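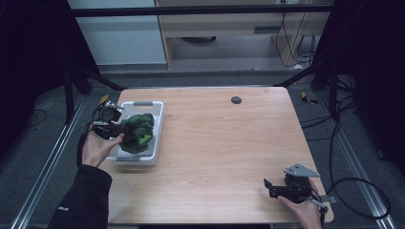 A crumpled green cloth in a white plastic basket, on a wooden table.

Home | Fixtures | Club News | Coaching | Contact

Last updated: March

Registration for the summer season of mixed netball at Plurkosstead is now open to new and returning players. The season runs for eight weeks, with matches played on the outdoor courts behind the leisure centre and a short break at the halfway point. I have acted as fixtures secretary for the past two seasons and have been asked by several members to set out the arrangements in one place.

Teams may be entered in full, or players may register individually and be placed in a squad by Nadja Steiner. A squad consists of at least seven players and should ideally include two reserves. Last summer 51 players took part, and a number of individual entrants were placed late, which left one team short for its opening match. Individuals are therefore asked to register before the end of the month. Requests to be placed with a friend will be met where numbers allow.

Matches begin at 6.45 p.m. and players should be on court, in bibs, ten minutes before the start. The courts must be cleared by 9 p.m. under the terms of our booking. Where a team cannot field five players at the starting whistle, the match will be awarded to the opposition, although both sides are encouraged to share players and complete a friendly. Bibs are provided by the league and should be handed back at the end of the evening. Three went missing last season and I should be grateful for their return.

There are two divisions this year. The first is intended for those who have played regularly and wish to be tested. The second is suitable for beginners and for anyone who last played at school. Tanvir Uddin joined the second division two summers ago without having played at all, and now captains Hutov in the first. His side will open the season against Brarniro, who finished above them on goal difference after a very close final evening.

Umpiring remains the principal difficulty. Ermira Omerović and So-yul Ra have again agreed to officiate in the first division, but the second relies on each team supplying an umpire for one match in every round. No formal qualification is needed. An introductory session will be held on the indoor court before the season begins, covering contact, obstruction, held ball and the correct positions for the centre pass. I attended the same session last year and found the section on obstruction particularly useful, having misunderstood the distance rule for some time.

Players are reminded that jewellery must be removed and fingernails kept short. Trainers with a good grip are advised, as the far court is slippery after rain. If play is called off, a message will be sent to captains by 4 p.m. and the match will be moved to the reserve week.

Enquiries about the second division should be addressed to Tharindu Munshi, and all others to me through the contact page. The full fixture list will follow once the squads have been settled.

Shares: 7 | Comments: 2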